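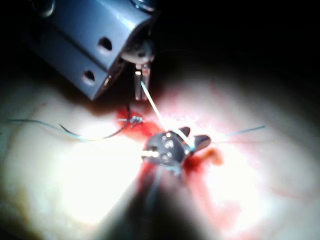
Herkard Practice Suture Thread, White Braided
Non-sterile, for training use only

Home / Practice supplies / Thread / White braided

In stock. Ships from Verkville.

Sold by the box, 32 lengths per box, each one 85 cm. No needle attached. If you want thread with the needle already on, that's the other listing (Needled Thread, same menu on the left). People order the wrong one every week, please check before you pay.

What it is

Braided white thread for knot tying and closing practice. Same sort of handling you'd expect from a braided suture, a bit of grip, doesn't spring back into a coil the second you let go. Light coating so it slides through a pad without sawing it in half. Holds a square knot well. Will hold a surgeon's knot better, obviously.

White because it shows up on the darker pads and on most practice skins. If you're working on a pale pad get the black, it's the same thread and the same price. Blue is out until April. Maybe longer, the dye lot that came in was off and went back.

Sizes

2-0: thicker, easiest to see and feel. Start here if you've never tied.
3-0: the one most classes use.
4-0: finer. Fine for hand ties once you've got the motion down, kind of miserable before that.

One size per box. No mixed boxes, we tried it and the labels came off and it was a mess. If you want to try all of them order the sampler, there's a link at the bottom of the thread menu.

Each length is wound on a card, cards go in a paper sleeve, sleeves in the box. Tear at the notch. Pull straight out from the end of the card and not sideways, or you'll get a kink and then you'll be fighting that kink the whole time.

What you get

1 box, 32 cards
Size sticker on the box end
Folded sheet with the basic ties (one-hand, two-hand, instrument)

Not in the box: needles, pad, needle holder, scissors, forceps. See kits if you want everything together.

Goes with

Agarwal Layer Pad, soft. Good tear resistance, nice for simple interrupted and mattress stitches. Gets a little shiny with use, dust it with cornstarch.
Agarwal Layer Pad, firm. Same footprint, stiffer top. Better for people who pull too hard.
Herkard Knot Board. Two hooks, a rubber tube and a cup for tying down in a hole. Screws to a table edge. The clamp opens to 3 cm, so measure your table first, thick lab benches won't fit.
Free needles, curved, reverse cutting, eyed. Thread these yourself. The eye takes 3-0 and 4-0 with no trouble. 2-0 goes through but you'll want to cut the end at a slant and flatten it between your nails.

How far does a box go

Depends on you. For hand ties, one length lasts a good while, tie down the board, cut, keep going. For running stitches on a pad you'll use it up quicker. Teachers: one box per 2 students covers a normal evening class with leftovers. For an all-day workshop get one each.

Short ends are still useful. Save them for instrument ties, you want to be practicing with a short tail anyway.

Storage

Keep in the box, out of the sun. The coating goes tacky if it gets hot, so don't leave it in the car. If it does go tacky, wipe the length once with a dry cloth. Doesn't fix it all the way but it's usable.

Don't soak it. Braided thread drinks up water and then it swells and drags.

Please read this bit

Not sterile. Not for use on people. Not for use on animals. Not "just this once". This is practice thread and it's packed in a regular room by people with regular hands. The sleeve says so, the box says so, and the card says so in red.

Also not fishing line, dental floss or sewing thread. Somebody left a review on how it did on a leather wallet (pretty good apparently) but we can't help you with that one.

Questions we get

Does it dissolve?
No.

Is it silk?
No, polyester. Silk costs more and for practice you won't get much out of the difference. We may carry silk later on, no date.

Why does it fray at the end?
Dull scissors, nearly always. Cut clean, cut once. If it frays coming off a fresh card send us the lot number, it's on the box end under the size sticker.

My knots keep slipping.
Check you're alternating your throws. If both throws go the same way you've tied a granny and it'll slide. The sheet in the box shows it, look at the second row of drawings. If you're sure they're square, add a throw.

Can I get it on a spool?
Yes but not from this page. Spools are under Classroom. No coating on the spool version, so it's draggier. Cheaper per foot tho.

Can I use a purchase order?
Schools and hospitals yes. Send it to the orders address with your ship-to and a phone number for the loading dock if you've got one. We ship when the PO clears, not before.

Shipping and returns

Orders in by 2 p.m. go out same day. After that, next working day. One box fits in a padded mailer and goes by regular mail, anything with a pad or a board in it goes in a carton.

Unopened boxes can come back, you cover the postage. Opened boxes can't, unless there's something wrong with them. Wrong size sent is our fault and we'll pay for it, just email a picture of the box end so we can see which bin it came out of.

Pickup at the Verkville counter is fine, call ahead so its ready. Ring the bell on the side door, the front one sticks.

Related

Black Braided, same sizes
Monofilament Practice Thread, clear blue
Thread Sampler
Agarwal Layer Pad, soft / firm
Herkard Knot Board
Starter Kit (pad, holder, forceps, scissors, needled thread)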